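Recipe Testers Wanted for My Fall Baking Round
5 Sep 2020
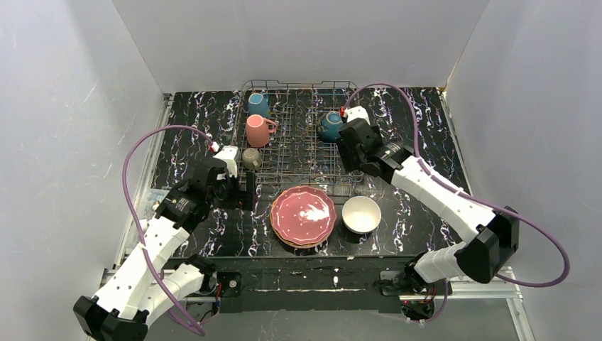 Mugs in the dish rack.

Hi everybody! It's that time again. I'm putting together my next batch of recipes and I need home bakers to try them out before they go up on the site. If you've been reading along for a while you may remember the spring round, when we did flatbreads and I learned that half of you don't own a rolling pin (a wine bottle is fine, I've used one for years).

This round is all yeast and all sweet. Cinnamon buns, a cardamom braid, a pear and walnut loaf, a sticky orange thing that doesn't have a name yet, and my grandmother's saffron rolls, which I have been promising since forever. Testing runs through October and I'm looking for up to 20 people.

Who I'm looking for

You don't need to be a good baker. I'd love a mix – a few of you who make bread every weekend and a few who have killed every packet of yeast you ever opened. If you've never made a dough in your life, please, please write to me, you'll catch all the places where I skip a step without noticing. Last time Rhydian Parri asked me what "knead until smooth" was supposed to look like and I ended up rewriting that whole section, and it's so much better now.

I'd also really like to hear from people who:
bake at altitude
have a gas oven (mine is electric and I know it matters for the buns)
only have a small countertop oven
bake without eggs or dairy and are happy to try swaps and tell me how bad it got

What you'll do

You get five recipes and you bake at least three of them, whichever ones you like. For each one you fill out a short form: how long it took you, what confused you, what you changed, and whether you'd make it again. Snap a quick picture of the crumb if you can. I don't care if it's pretty, a phone picture by the sink is great.

Please follow the recipe as written the first time through, even if you think I'm wrong about the salt. (Jonatan Wikström thought I was wrong about the salt. He was right, but he baked it my way first and that's how we found out.) After that go wild and tell me everything.

The braid takes an overnight rise in the fridge, so plan for that one. The rest can be done in an afternoon.

What you get

I can't pay a fee, I want to be up front about that. I will cover ingredients: the folks at Koseck are sending each tester a box with flour, yeast and spices, and you'll only need to buy butter, milk, eggs and fruit. Send me your receipts for those and I'll pay you back. You'll also get the finished recipe booklet before anyone else, with your name in the thank-you page if you want it there.

I can mail boxes to anywhere in the US. If you live near Brernlow you can pick yours up from me and save us both the postage, and there may be a bun in it for you.

How to sign up

Send me an email through the contact page with "fall testers" in the subject line. Tell me your first name, your town, what kind of oven you have, any allergies in your house, and the last thing you baked, good or bad. That's it, no essays! Trefor Hughes is helping me with the forms this year, so you might hear back from him instead of me.

I'll write to everyone, yes or no, before the boxes go out. If you tested in the spring you're very welcome to sign up again, but I'll be holding some of the spots for new people.

One more thing – the boxes are packed in my kitchen, where there are nuts, sesame and wheat flour on pretty much every surface. If that's a problem for you, let me know and I'll send you just the recipes and pay you back for everything you buy yourself.

Can't wait to hear from you!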